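Hilo: llevo un mes jugando a Prudivano en el móvil y quiero contar mis impresiones. El español no es mi primera lengua, así que perdonad si alguna frase suena rara. Es un juego de rol por turnos y lo descargué en abril.

1/ La historia
Eres cartógrafa en la ciudad de Stivilstead y los mapas que dibujas cambian el terreno. El primer capítulo es lento. Hay demasiados diálogos antes del primer combate y no se pueden saltar, solo acelerar.

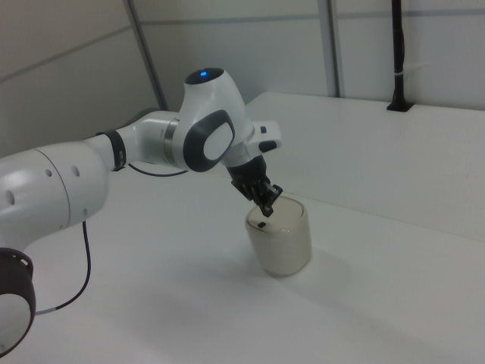 2/ El combate
Llevas un equipo de cuatro personajes y cada uno tiene una carta de terreno. Si pones un río entre tú y el enemigo, ganas 2 turnos de ventaja. Me gusta mucho esta idea. Lo que no me gusta es el modo automático: gasta las cartas buenas contra los enemigos más débiles.

3/ Los personajes
Empecé con Penry, el barquero, que te regalan en el tutorial. Mucha gente lo cambia pronto, pero yo lo tengo en nivel 30 y todavía es muy útil contra los jefes de agua.

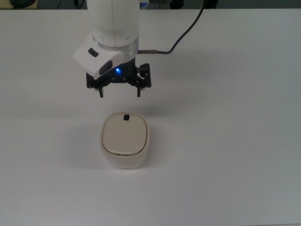
Su segunda habilidad cura a todo el grupo si hay un río en el mapa. En la descripción del juego esto está mal traducido y parece que cura solamente a él. Tuve que leerlo en inglés para entenderlo.

4/ El dinero
Una invocación cuesta 300 cristales. Jugando cada día se consiguen hasta 896 por semana, si completas también la torre del domingo. Yo no completo siempre la torre, por eso me llega para dos invocaciones y a veces ni eso. No he pagado nada hasta ahora.

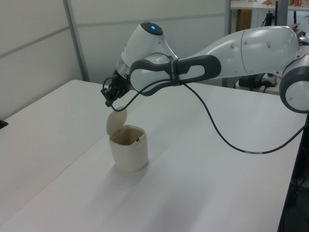
Brazo robótico blanco sobre una mesa, también blanca.

5/ La música
La banda sonora es de Eluned Sayce y para mí es lo mejor del juego. El tema del puerto lo escucho también cuando no juego. Recomiendo auriculares, porque el altavoz del teléfono pierde los graves.

6/ Lo técnico
El juego calienta bastante mi teléfono, que ya es viejo. Bajé las sombras a "medio" y la batería dura más.
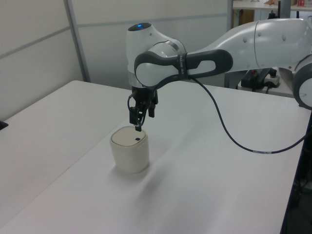
Con las sombras en "bajo" los mapas se ven feos y no se distingue bien la colina del bosque, así que no lo aconsejo. El estudio, Hendano, ha prometido un parche para esto, pero no ha dicho cuándo.

7/ Si alguien juega en el servidor europeo, busco gremio tranquilo. Me conecto por la noche, normalmente después de las diez. También acepto consejos para el jefe del capítulo seis, porque llevo tres días perdiendo contra él.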